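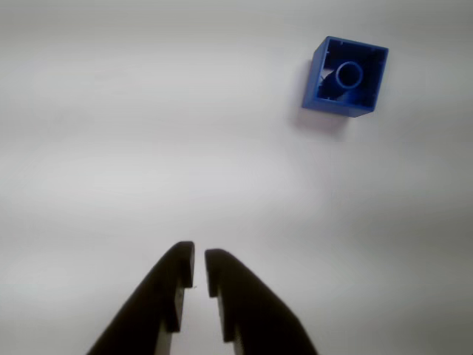 Merging duplicate part numbers in Cliltix

Distributors that buy from several factories end up with the same part under more than one number. The steps below clean up one product family at a time.

1. Export the family from Cliltix as a CSV file. Keep supplier code, part number, thread size and unit weight.

2. Sort by thread size, then by unit weight. Rows that match on both are candidates. In the Tenitz export, 2,668 rows gave 336 candidates.
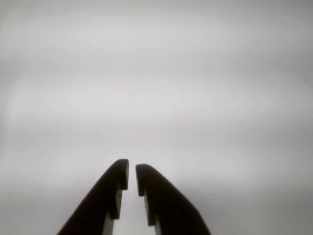

Check each candidate against the supplier drawing before merging. A matching weight does not prove a matching part - coatings and seal grades often differ.

3. Pick the surviving number. Use the one with open purchase orders. If both have them, keep the older number.

4. Enter the retired number in the Superseded By field. Do not delete it, or past invoices will lose their link. 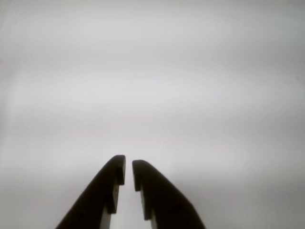 Gripper fingers, tips almost meeting

5. Run the merge in batches of 60 or fewer. Larger batches lock the price table.

6. Send the merge log to each warehouse. Grarkelau needs it before the next stock count.

Written by Eleni Ivanov. Revised November 20, 2024.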